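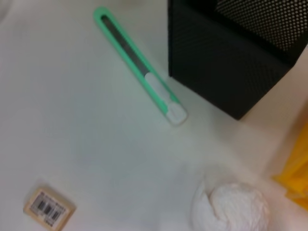
Book mending night is back in January!

We only meant to run the mending table once, and then 40 of you turned up at the Escobar Street branch with cookbooks in pieces, so of course we're doing it again. What a night that was. Between us we got 83 books back on their feet, most of them paperbacks with cracked spines, plus a hymnal, two road atlases and a field guide to mosses that had been living in the bottom of a backpack.

The January session will be at the Brurkomo reading room, which has better light and far more outlets (the glue pots need them). Doors open at 7 and we'll keep going until people start yawning. Bring up to three books each. Hardcovers with loose hinges are perfect for beginners, and I'd love to see more of them, because a hinge repair is such a satisfying thing to learn! A knitting needle, a bit of paste, wax paper on both sides, a heavy weight overnight and you have a book that opens properly again.

Please leave the packing tape at home. It yellows, it creeps, and getting it off takes longer than the mend itself. We have plenty of Japanese tissue in three weights, and the Kiline shop has set aside a box of bookcloth scraps for us, mostly greens and a wonderful rusty red.

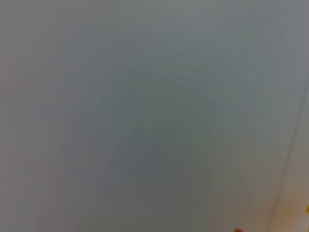
What if my book has mold on it?

Keep it in a sealed bag and send us a note before you come. Mold travels easily from one book to the next, so we look at those separately, at the Rullura annex, on a different evening.

One more thing for the regulars: the paste recipe from last time is now on the back of the sign-up sheet, with the water corrected. The first version made something closer to soup, and thank you to everyone who wrote in so kindly. Sign-up sheets are at both front desks now.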